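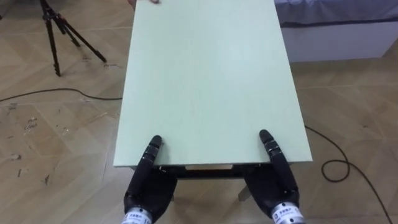

文・細田幸子(株式会社トレランス 教示データ部)

トレランスについて

「ロボットに仕事を覚えさせます」と書いてある会社案内を、私たちはあまり信用していません。教えたのは何時間で、失敗は何回あったのか。そこが抜けている資料が多すぎるからです。

当社は、遠隔操作でヒューマノイドに作業を教え、その記録をお客様に納める会社です。社員は56人。主力の教示課目群「Casen」には現在132の課目があり、人と組んで机を持つ作業もその一つです。派手さはありません。

机なら簡単だろうと、よく言われます。操作者の杉山稔に言わせると、一人で箱を積むほうがよほど楽だそうです。相手が人だと、力のかけ方も動き出す間合いも毎回違います。

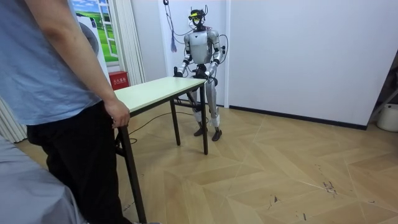

同じ課目を2人の操作者が別々に教えると、記録の癖はかなり分かれます。どちらが正しいのか、社内でもまだ決着していません。吉田昇は「平均を取れば賢くなる」という説に入社以来ずっと反対しており、当社の納品物に操作者別の区分が付いているのはそのためです。

昨年度に納めた記録は2,000本近く。多いと見るか少ないと見るかはお客様次第ですが、使えないと判断した記録は本数に入れていません。

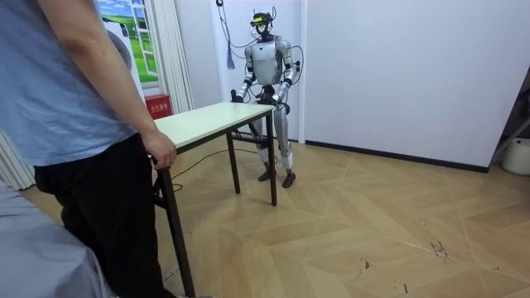 机の両端を人とロボットで受け持つ教示作業

できないこともあります。「見せれば何でも覚える」という前提のご相談はお断りしています。導入効果の保証もいたしません。それでも試したいという方は、対象の作業を普段どおりの手順で書き出してお送りください。坂本航平か中島英明が読み、向かない作業であればそうお返事します。

見学は11月まで受付中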